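The Fuvisdale laboratory supply office will replace its benchtop centrifuges in November. "The present units reach 3000 rpm and no higher," the product manager said.

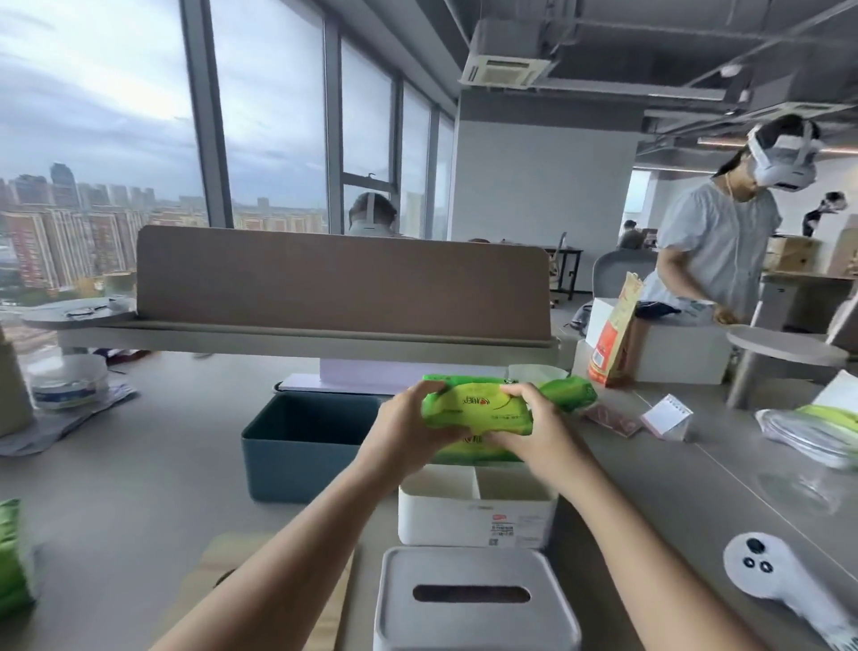 A pack of wet wipes held over an office desk.

The new Joduvero model accepts seven rotor types. "Users asked for quicker changes," the manager said.

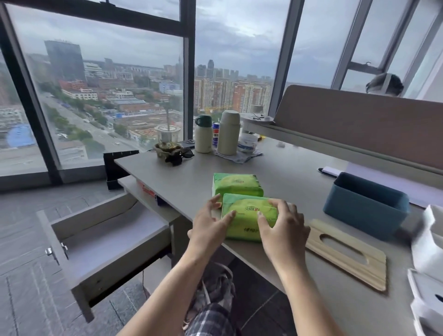 Rotor care remains the user's duty. "Wipe the chamber after each run," the manager said, adding that soft packs like the two green ones on the desk are for desks only.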